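Skisus Community Bakes
Progress report to the Brornum Fund, second quarter of the grant

Sorry this is a bit rushed, we've had the ovens on since early and I wanted it with you before Monday.

Where we are

Classes running as planned. Beginners' cake decorating on the Botis estate, the family baking mornings at Song Hall, and the celebration cakes course, which started in January. All 3 now full, with a waiting list for celebration cakes. Could have filled that one twice over.

254 people through the door so far. That's counting each person once, even if they came every week (plenty do). Ahead of where we said we'd be at this point in the bid.

What went well

Buttercream piping. Moved it from week five to week one and people stayed on. Before, we were starting with sponge theory and losing a few by the third session. Now they go home the first evening with a box of six cupcakes they've piped themselves and they come back.

Family mornings much calmer now that we bake the sponges the night before. Children only want to do icing and sprinkles anyway. Parents happier, less flour on the floor.

Fondant week was popular, especially ruffles and simple roses. We've dropped the tall tiered cake, too much in one evening and the dowels kept slipping. Two-layer only from now on.

What didn't

Cake pops. Coating too thick, room too warm, half of them slid off the sticks. Tried again with less frosting in the mix and a longer chill, better but still not there. Will have one more go next term and if its no good we'll swap in biscuits.

Allergy labels. We got behind with these on the Botis sessions. New sheet is up by the sign-in table and the tutor fills it in before anyone starts mixing. Egg-free and dairy-free recipes now tested, the egg-free chocolate sponge is really good. Gluten-free still crumbly when you level it.

Second-hand mixer packed up after 2 weeks. Seller refunded us. Borrowing one for now, need our own before summer.

Money

Ingredients over, mainly butter and good chocolate. Hall hire under, as Song Hall gave us the longer slot at the old rate. The two more or less cancel out. Turntables, piping nozzles and palette knives all bought and that line is closed. Full sheet sent seperately.

We'd like to move what's left in printing over to equipment, towards the mixer. Printed recipe cards hardly get picked up, most people just take a photo of the board. Please let us know if that needs a form.

Next quarter

Bread and buns taster, one evening only to start with.
Egg-free celebration cake, written up so other groups can use it.
More than 3 people from the beginners' group have asked about selling their cakes, so a session on kitchen registration and pricing.
End of term cake table, open to all. You're very welcome, will send the time once the hall confirms.
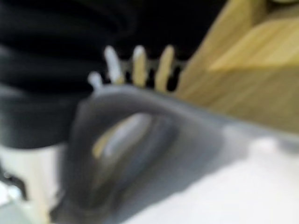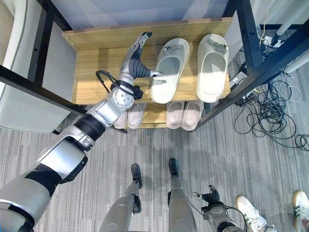

Second photo: beige slippers on the wooden shoe rack.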